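January 17, 2018
By Baltazar Bautista and Eusebio Pacheco

4. Does the grid in a theme's layout change what shop owners do with it?

OK, so this is the part of the study I (Baltazar) was most excited about, and it's also the part that gave us the most trouble. In Section 3 we looked at how fast the themes loaded. Now I want to talk about what happens once a small shop owner sits down with a template and tries to make it their own.

We used two themes. Pistitz is the strict one: every page is cut into fixed blocks, and you drop your text or product into a block and that's that. Kurnine is the loose one, where you can drag anything anywhere, overlap things, stretch a banner until it runs off the side. Both were set up with the same demo store, a seller of dried beans and spices we named Orozco, and both had the same 100 product entries loaded before anybody touched them. I wrote most of those entries myself and I can now tell you more than you want to know about chickpeas!

Our 400 participants were split evenly between the themes. We asked each person to change the home page so that it felt like "their" store, and to stop when they were happy with it. There was no time limit. Eusebio wanted one, I didn't, and I still think I was right (he gets his say in Section 6). Every edit was saved by Stelus, the logging plug-in we describe in the appendix, so we could replay the whole session later.

The first thing we noticed was how people started. With Pistitz, they nearly always went for the pictures and the colors. They'd swap the big photo at the top, try a green, try another green, and only then look at the words. With Kurnine they started by moving things. The menu went down the side, then back up, then down the side again. Some sessions ran past 1,000 saved edits, and when I replayed those it was mostly the same three or four boxes being nudged back and forth by tiny amounts.

I had expected the Kurnine group to be prouder of their pages, what with all that work, and in the written comments a few of them really were. One person said it was the first website that had ever felt like her kitchen. But plenty of others wrote that they'd lost track of what the page looked like when they began and wished they could get back to it. Kurnine does have an undo button. It sits inside a side menu, and hardly any of the comments mention it.

Phones were another story. Pistitz pages folded down into a single column and stayed readable, whatever the owner had done. The Kurnine pages were a mixed bag, and overlapping text was the usual complaint.

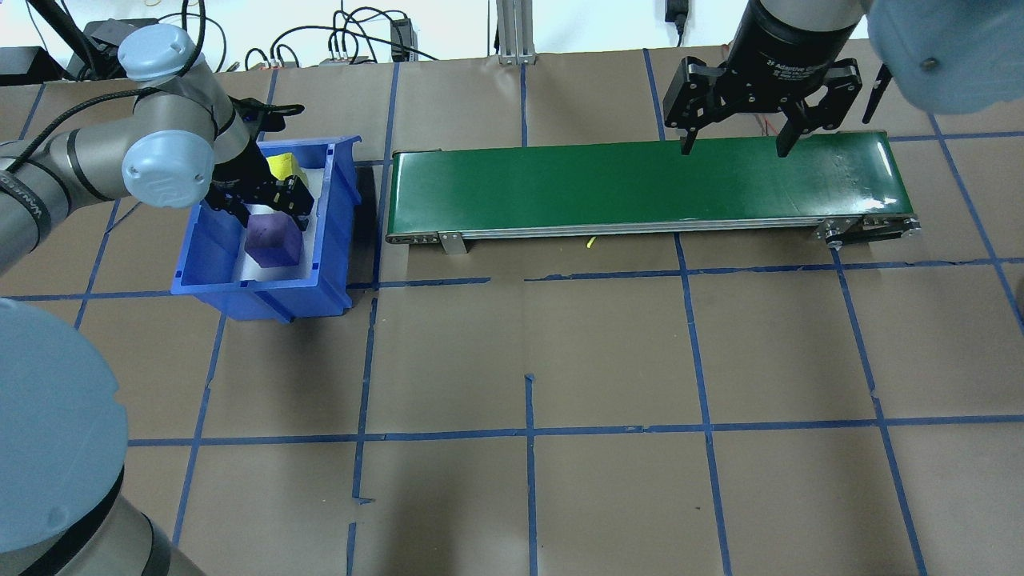
Figure 2. Work surface marked into rectangular cells with blue tape.

Would a strict grid suit a shop with only a handful of products?

It depends on the photos more than the product count. A few large, clear pictures fill the Pistitz blocks nicely, while small or mismatched ones leave the home page looking bare, and in that case we'd merge two blocks before adding anything new.

One more wrinkle before we get to the survey scores. We ran a short pilot in April with an older version of Pistitz, where the blocks had visible borders while you were editing. People in the pilot kept asking if the lines would show up on the finished site. The borders were gone by the time of the main study, so I've kept the pilot sessions out of all the comparisons, but the comments are in the appendix with the rest, and the scores themselves are in Section 5.

Contact the authors | © 2018 Bautista and Pacheco | Back to top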